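4.3 Recording your first demonstration

1. Hold down the teach button until the arm goes slack, and give it a moment to settle into your hands.

2. Bring the fingers together before you start. Zoveck saves the opening pose with every run, and you'll be glad later that they all begin the same way. 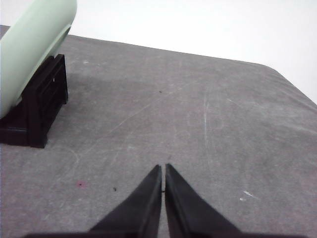 3. Press Record and guide the wrist along at an easy pace, the way you'd help a child with a pencil. Small wobbles are fine, so please don't start over for every one!

4. Press Record again to stop, then type a name for the run.

Note: A single run holds up to 900 frames. Longer tasks are best split in two (see 4.5).

Caution: Keep your free hand away from the elbow joint while the arm is slack.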